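## Two white tables side by side, gap and height mismatch

**jcheetham** wrote:

I have two white tables that I want to use as one long surface for sorting the kids' blocks and for craft stuff. The big one is an Ondetti, bought in June. The other is an older Corkeo with a rounded front edge, and it sits a little lower. Small things end up in the gap. I would like to close it without buying a third table. The Corkeo has no adjustable feet.

**grigoris_k** wrote:

Furniture risers under the lower one. Measure at all 4 legs first, floors are rarely level. Then clamp the two frames together from below.

**dusan.b** wrote:

I wouldn't clamp them. If somebody leans on one, both move. I had a pair clamped for a year and the screws worked loose on one side. Push them together and put a strip of foam in the gap.

**grigoris_k** wrote:

> I wouldn't clamp them. If somebody leans on one, both move.

Mine have been clamped for longer than that with no trouble. Depends on the frame. Can we see how they sit now?

**jcheetham** wrote:

Took this before lunch. The lower table is on the left.
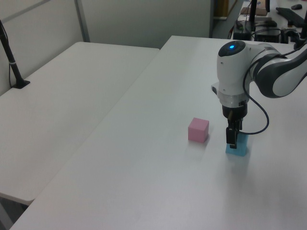

*Pink and light blue blocks on the main table, gap to the left*

The blocks are the pastel kind. They show up fine on white, so I'd like to keep the top bare and not put a mat over it.

**dusan.b** wrote:

That's a narrow gap. Foam will do it. Get the closed-cell type and cut it a bit wide so it stays in by itself.

**mateja_v** wrote:

Foam won't fix the step, though. A block pushed across from the left will still catch on the edge of the higher table. I'd do the risers and skip the clamps. Skorex has plain stick-on ones that you can stack.

**dusan.b** wrote:

Fair, if they're really going to slide things across. For sorting I'd leave the step. It keeps the two piles apart.

**jcheetham** wrote:

I do want to slide things across, mostly paper. I'll order the risers and try foam after that if there's still a gap. No clamps for now.

**grigoris_k** wrote:

Your call. Measure the legs anyway.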